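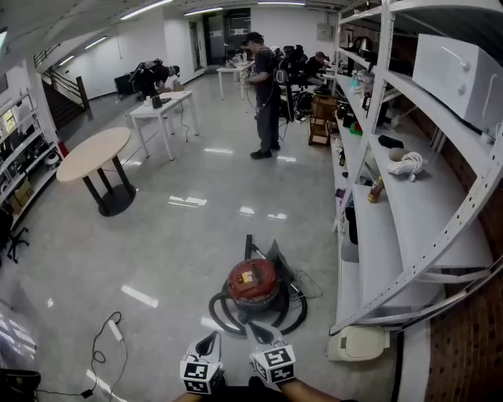
Briltberg,2024年4月

报价单一共两页,第二页几乎是空的,只有一行小字:以上价格不含耗材。

我在来的路上把这行字看了好几遍。做设备预算做久了,人会变得很怪,别人看小说先翻结尾,我看合同先翻脚注。耗材两个字后面没有冒号,没有附件,连个句号都没有,像是写的人写到这里忽然被叫去吃饭了。

Niline的门开着,没有前台。我站在门口喊了一声,屋里有人应,但没有人抬头。地面亮得能照出头顶的灯管,我下意识地放轻了脚步,又觉得没必要,这地方又不是医院。

Shahzad Arain从楼梯那边过来,手在裤子上擦了擦才跟我握。他在邮件里写得很长,见了面倒没什么话。

“您先看,还是先坐?”

“先看。”我说,“坐下就该谈价钱了。”

他笑了一下,大概以为我在开玩笑。

屋里正在干活。有人背着黑色的背包,线从背上垂下来,弯腰在一张白桌子旁边弄什么。另有一个人捏着手持夹爪,对着地上一台红色吸尘器。夹爪有两根白色的手指,指头上面各顶着一块黑白格子的方块,看上去像给小孩认图形用的积木。

我问那两块方块多少钱。

“哪两块?”

“手指上的。”

“那个是包含在里面的。”

“掉了呢?”

Arain想了想。“掉了可以再打印。”

“谁打印?”

他又想了想。我把“方块”两个字记在本子上,后面画了个问号。我的本子是横格的,封面印着前一家公司的标志,那家公司就是买了太多用不上的东西,才轮到我去给它做最后一张清单。那张清单我做得很细,从会议室的投影仪一直做到没拆封的打印纸。有几台机械臂连膜都没有揭。我站在仓库里,一手拿着发票,一手掀那层膜,觉得自己像在验尸。

这次派我来的是Kandik项目组。Kandik这个名字是我们主任起的,没有人知道什么意思,他自己也说不清,只说念起来像已经成功了。项目的目标写在立项书第一段:让机器学会做家务。第二段是钱。中间没有过渡。

主任要买30套。我问他为什么是30,他说少了不像样。

每套手持夹爪,Niline报726欧元。背包另算,电池另算,电池一块258。耗材,就是那行没有句号的小字。我在火车上算过,算到电池的时候手机没电了,这让我对电池这一项格外留心。

“一块电池能用多久?”我问。

“看怎么用。”

“就像他们现在这么用。”我指了指屋子中间那个戴黑帽子的人。

“一个上午吧。”Arain说,“轻一点用,一个上午多一点。”

“那下午呢?”

“下午换一块。”

“所以每套是两块。”

“很多客户买一块。”

“很多客户下午干什么?”

他没有回答,去给我倒水了。我趁这会儿往架子那边走了几步。白色的金属架子靠着一面红砖墙,上面什么都有,微波炉,水壶,喷瓶,一卷白色的线。像谁家搬了一半,后来决定不搬了。我找价签,当然没有价签。这些东西也不在报价单上。

这是我第二个问号。教机器做家务,得先有一个家。家在哪儿?微波炉谁买?主任的立项书里没有微波炉。他大概觉得微波炉会自己出现。

水是用纸杯装的,Arain递给我的时候问:“您在看架子?”

“我在看钱。”

“那些都是旧的,大家从家里拿来的。”

“我们那儿的人不会从家里拿东西来。”我说,“我们那儿的人往家里拿。”

这回他真的笑了。我没有笑,因为这话是有案可查的。去年九月,两把电钻。

他把我带到一张桌子边,翻开电脑,给我看一张表。表上说他们采了超过700小时的数据,横轴是小时,纵轴是成功率,一条线斜着往上走,走得很稳,像一个从来没有生过病的人。

我对这种线有成见。我见过的线,凡是真的,都有个地方塌下去一块。塌下去的那天或者停电,或者有人辞职,或者零件到货了型号不对。从头到尾光滑的线,我只在两种地方见过,一种是教科书,一种是请款报告。

“这条线是谁画的?”

“软件画的。”

“软件是谁让它这么画的?”

Arain把电脑往自己那边转了转。他看了一会儿屏幕,那样子像是第一次看。“做了平滑。”他说。

“没平滑的有吗?”

“有,不好看。”

“我就看不好看的。”

他找了很久。文件夹套着文件夹,有一个叫“最终”,有一个叫“最终新”,还有一个叫“给客户”。他从“给客户”那个旁边飞快地滑过去了,我装作没看见。后来他点开一张图,上面的线像一把用坏了的锯子。

我把椅子往前挪了挪。这张图我愿意看。

“这儿怎么了?”我指着最深的一个缺口。

“指垫。磨光了,抓什么都滑。我们过了好几天才发现,以为是人的问题,还换了人。”

“指垫多少钱?”

“这个……”

“是耗材吗?”

“是耗材。”他说。

于是那行小字终于有了下文。指垫是黑色的胶,我让他拿一块给我。他从抽屉里翻出来,我捏了捏,又用指甲掐了一下。不知道为什么要掐,可能是买菜留下的习惯。我问多久换一次,他说看抓什么。抓布慢一些,抓带棱角的东西快一些。我问抓吸尘器呢。

他朝那边看了一眼。“吸尘器算带棱角的。”
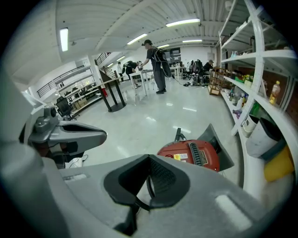
红色机器前的夹爪,后面是白桌子和正在干活的人。

我问能不能自己试一下。

Arain有点意外。他说来看的采购一般不试,都是拍几张照片,问问能不能开票。我说票的事我后面会问的。他就叫人把夹爪给我。

那东西拿在手里比看着沉。我捏了一下,手指合上,松开,手指张开,跟烤肉用的夹子没有多大差别。烤肉夹子我家有一把,买的时候不到它的一个零头。我把这个想法说了出来。

“烤肉夹子不记录数据。”Arain说。

“它记录烤肉。”

他没有接话。我蹲下来去夹吸尘器的软管,夹了一下,没夹住。又夹了一下,夹住了,一提,又滑了。我蹲在那儿,膝盖开始发酸,忽然明白过来,我们要买的东西里最贵的一样也不在报价单上。

“这个活,”我抬头问他,“一个人一天能干多久?”

“您是说采集?”

“我是说蹲着。”

他看了看屋里的人。“我们轮换。”他说,“有人腰不好的,就做桌面上的。”

“工资怎么算?”

“按天。”

“错的也算?”

“错的也算。不算的话,就没有人肯告诉你他错了。”

我站起来,把这句话写下了。整个上午就这一句我是逐字写的。主任的预算表里有设备、差旅、会务、印刷,会务占了小半张纸,人只有一行,写着“由现有人员兼任”。现有人员就是办公室里那几位,其中一位离退休还有一年,走路都要扶着桌沿。我试着想象他背着背包蹲在地上夹吸尘器软管,想了一下就不往下想了。

30套。就算都买回去,谁来拿?

我把夹爪还给那个人,他接过去,什么也没说,继续弄他的吸尘器。我站在后面看了一会儿。他夹得比我好得多,但也不像宣传片里那么好。宣传片里每个动作都像是第一次就成的。我看过Niline的宣传片,三分钟,音乐很响,机器叠了一件衬衫。我把那三分钟来回看,想看出衬衫是什么时候换的。没看出来,也不能说明没换。

“您不太相信这个。”Arain在旁边说。

“我不需要相信。我需要知道它放在哪个科目底下。”

“可您要是不信,何必来呢?”

这话问得有道理。我其实可以不来。主任的意思是走个流程,我坐在办公室里把字签了,30套就会装在纸箱里送过来,堆在走廊上,过一阵挪到仓库,再过一阵由我,或者由后来的某个我,拿着发票去掀那层膜。

“我还要看一家。”我说。

“Kalogeropoulos?”

“你怎么知道?”

“都去看他们。他们便宜。”

“便宜多少?”

“您去了就知道了。”他犹豫了一下,“他们租,不卖。坏了换新的,不问怎么坏的。这是他们的好处。数据存在他们那儿,要拿出来得另外给钱。”

“写在哪儿?”

“脚注里。”

我看了他一眼。他脸上没有什么表情。我头一次觉得跟这个人可以谈价钱了。

我们在桌边坐下来。我拿出报价单,翻到第二页,把那一大片空白推到他面前,又把笔放在上面。

“你写吧。”

“写什么?”

“不含的那些。你自己用过的,坏过的,补过的,都写上。”

“写上了就不好看了。”

“你刚才已经给我看过不好看的了。”

他拿起笔。先写的是指垫,后面写了一个数,划掉,又写了一个大一些的。然后是电池,第二块。然后是方块。他在方块后面停下来,问我算不算。我说掉了要不要钱?他说要一点。我说那就算。再往下是线,背包带子上的卡扣,装夹爪的箱子,存数据的硬盘。写到硬盘,他叹了口气,说这个比夹爪还费。我说写上。

屋里有人走过去,有人问了一句什么,另一个人答了,我都没听清。那一页纸慢慢地写满了。他的字很小,越往下越小,到最后一行几乎贴着纸边:培训,两天,需另议。

“这一行划掉。”我说。

“为什么?”

“‘另议’这两个字,我们财务看见要退的。要么写个数,要么写免费。”

他拿着笔,想了好一阵。我喝那杯水,纸杯的底已经有点软了。

他写了“免费”,又在旁边加了个括号:限第一次。

“买几套?”他问。

“我还没说买。”

“要是买。”

我算了一下。我们那边肯蹲的人,能蹲的人,蹲了之后第二天还肯来的人。我把这几拨人在脑子里过了一遍,名字都过了,过到最后剩下两个,其中一个我还得去求。

“两套。”我说。

Arain放下笔。我知道他在想什么,他给我倒过水,给我看过锯子,写了满满一页,换来的是两套。我也知道主任会说什么。主任会说两套不像样。

“四块电池。”我补了一句,“指垫按你写的那个大的数。微波炉我们自己想办法。”

“我得问一下。”他说,“两套的话,价钱可能不是726了。”

“那是多少?”

“我得问一下。”

“你问。我等着。”

他拿着电话上楼去了,黑栏杆后面看得见他来回走。我把那页纸拉过来,从头又看了一遍,在“方块”后面把问号涂掉了。培训那一行的括号我看了一会儿,决定先不动它,留着等他报完价再说。

楼上他的声音忽然高了一点,又低下去。我把本子翻到新的一页,写上Kalogeropoulos,底下写:脚注。

然后我打开手机查回去的火车,顺便看了一下电量。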